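February 2026

**Michalski Books to publish "The Salt Road Home," a first novel by Nikola Kwiatkowski**

Michalski Books is very happy to share that "The Salt Road Home," the first novel by Nikola Kwiatkowski, will reach bookstores this October. Readers who followed the story when it ran in installments in our newsletter have been writing to us ever since to ask when they could hold the whole thing in their hands, and we are so pleased to finally have an answer for them!

The novel follows three generations of one family in the river town of Trurach, from the year the ferry stopped running to the summer a granddaughter comes back to sell the house and finds she can't quite do it.

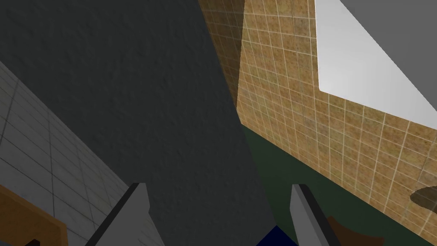
Much of the dialogue moves between English and the Trurach dialect the author grew up hearing from her grandmother, and we have left those words just as she wrote them, with a short glossary at the back for anyone who would like one (plenty of our early readers told us they never needed to look).

"I wrote most of it at night, and I read every chapter out loud to my mother over the phone," said Kwiatkowski. "She corrected my spelling of the songs, and she was right every time."
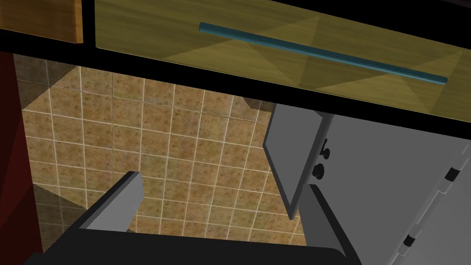 **Oliwia Czerwiński**
*Editor, Michalski Books*

I have been with this book through 5 drafts, and I still cry at the wedding chapter, which my colleagues find very funny. It is a generous story, full of cooking and quarrels and people who forgive each other a little too late, and I can't wait for it to find its readers.

The paperback runs 318 pages. Advance copies are available now to reviewers, book clubs and librarians, who are warmly invited to write to the Michalski Books publicity desk.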